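Call for Participants: Opening and Closing Metal Tins at the Tabletop

Hekavholm Packaging Study, Winter Session

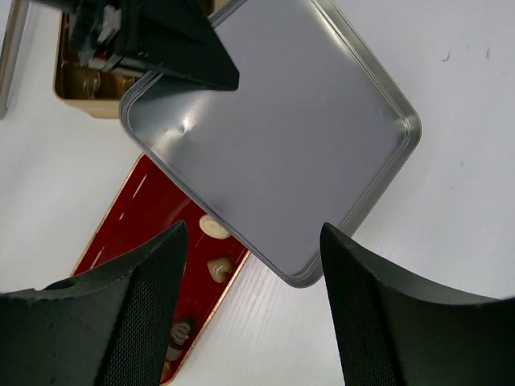
Hekavholm invites adults living in the Plellov area to take part in a study of household metal tins and their lids. The study considers how people open, close, stack and put away tins of the kind used for cookies, tea and sewing supplies. The findings will be used in preparing a guide to lid design for small packaging firms.

Each participant will attend one session of 40 minutes. Participants will be seated at a table and asked to match lids to tins, fit them, remove them and place the closed tins in a carton. Some lids fit tightly – participants may stop or rest at any point. No preparation is necessary.

Who may apply

Applicants must be 18 or older and able to read instructions in English. Persons with reduced grip strength or arthritis are especially encouraged to apply. Persons with a known allergy to nickel or tin plate should not apply. Current employees of Hekavholm and their immediate families are not eligible.

Payment and location

Participants receive a gift card in the amount of 40 dollars, issued at the end of the session. Sessions are held in Room 407 of the Polishchuk Building. The room is accessible by elevator, and parking is free for participants.

How to apply

Application forms are available at the front desk or by mail. Please state your age, your dominant hand and the times of day at which you are available. Completed forms must be received by December 22, 2024, marked for the attention of Marta Holovko, Study Coordinator. Questions about accessibility or consent may be directed to Cempaka Subramaniam at extension 692.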